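Asunto: Re: [masa-madre] Harina de centeno y fermentos perezosos
Fecha: marzo de 2024

El mensaje anterior decía:

> Hola a todos. Llevo desde noviembre con el mismo fermento de centeno y
> sigue sin convencerme. Sube bien las primeras horas, luego se queda
> plano y huele a acetona. Uso integral del supermercado y agua del grifo,
> a partes iguales. ¿Cambio de harina o empiezo de cero? También me
> gustaría saber qué receta usáis para pan negro de molde, porque la mía
> sale con una raya húmeda abajo que no hay manera de quitar.

¡No lo tires, por favor! Ese olor a acetona es hambre pura y dura. El centeno integral se come todo lo que le das a una velocidad tremenda, y si lo tienes en la cocina con la calefacción puesta, a partes iguales se te queda corto. Prueba a refrescarlo con una parte de fermento, cuatro de harina y cuatro de agua, dos veces al día, y en un fin de semana tienes otra cosa. A mí me cambió la vida (bueno, me cambió los desayunos).

De la harina, yo estoy encantada con la de Avotiņš, que muele fino pero deja todo el salvado. La compro en sacos grandes y la reparto en botes. Antes usaba la de Unum, más clara, que va muy bien para mezclar con trigo, aunque para un cien por cien centeno la noto sosa.

Ahora, lo de la raya húmeda. ¡Qué ganas tenía de que alguien sacara el tema! Le he dado muchas vueltas y para mí son dos cosas: cortar demasiado pronto y pasarse de agua. Mi fórmula para un molde grande, tal como la tengo en la libreta:

Harina de centeno integral: 1000 g
Agua tibia: 820 g
Fermento activo: 400 g
Sal: 18 g
Una cucharada de melaza y otra de alcaravea machacada

Se mezcla con cuchara, sin amasar, y al molde bien engrasado. Cuando asoman agujeritos en la superficie, al horno muy fuerte diez minutos y luego a 180 hasta que el centro marque 97 grados. Después, paciencia: un día entero envuelto en un paño antes de meterle el cuchillo. Con las prisas siempre sale la raya, a mí por lo menos.
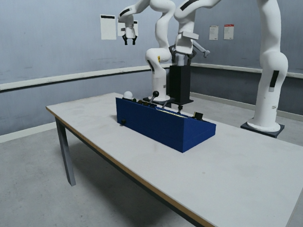
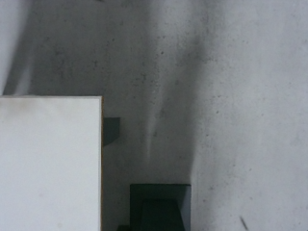
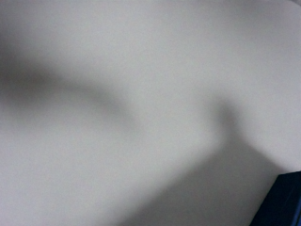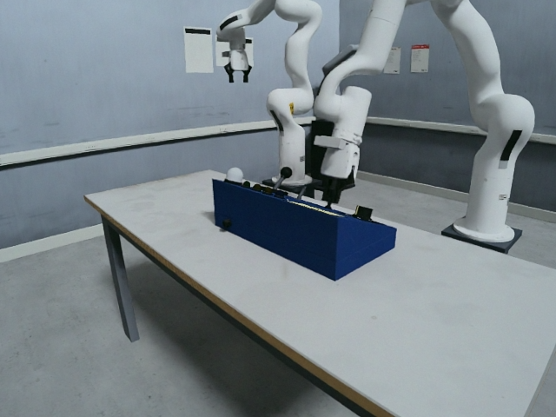
Otra cosa que me ha ido de maravilla es escaldar una parte de la harina la noche anterior. Echo agua hirviendo sobre 200 g (los descuento del total, y el agua también), remuevo, tapo y hasta la mañana siguiente. La miga queda más dulce y aguanta tierna casi una semana. Lo aprendí en el curso de Rikisstead, donde nos hicieron probar el mismo pan con escaldado y sin él, y la diferencia era para ponerse a aplaudir.

Si el pan se te abre por los lados, dale menos tiempo de levado. El centeno no avisa como el trigo, cuando lo ves muy hinchado ya va tarde.

Y si te sobra fermento, extiéndelo fino en una bandeja con semillas y sal gorda, 25 minutos a 160, y tienes unas galletas buenísimas con queso.

Cuéntanos cómo va con los refrescos nuevos, y di también qué molde usas, que con los de silicona la corteza de abajo me queda siempre blanda.

Un abrazo y buenas hornadas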